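Trundel cell: hook station upkeep

Kausar Mohmand has taken over care of the two-arm cell at Trundel. The station is three adhesive hooks on the green wall, used for hanging and picking small items such as keys and badges. Before each block of 40 runs, both grippers are opened, closed and checked for play at the finger mounts. 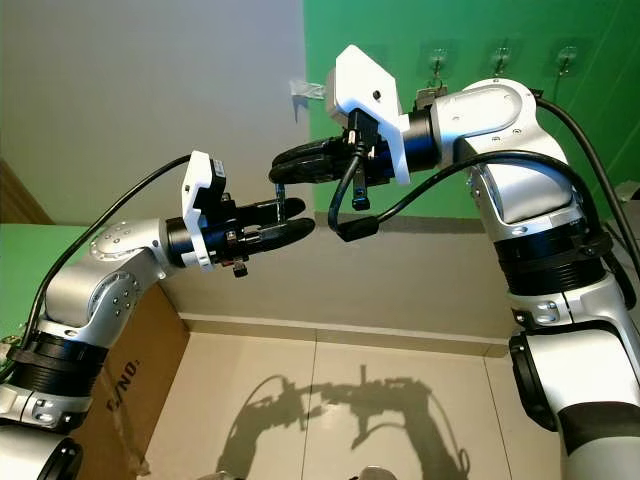 Cable slack is set with the wrists at full bend. Leave enough loop for the last joint to turn freely - a tight loop loads the connector.

Hook pads are replaced every 1000 cycles. Clean the paint first, and press each new pad for 8 seconds.

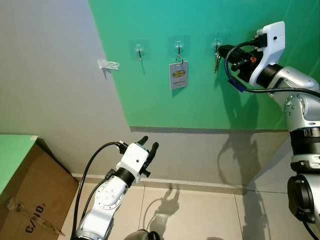 Do the arms need to be homed again after a pad change? Only if a hook has moved; otherwise the stored approach points stand.

Marlene Fortin keeps the log of pad changes and wrist bolt checks.

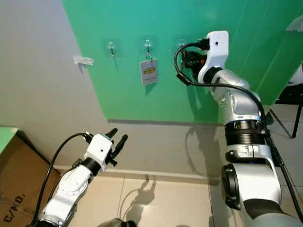 ## Parts on order

- Gripper fingers, 6
- Cable ties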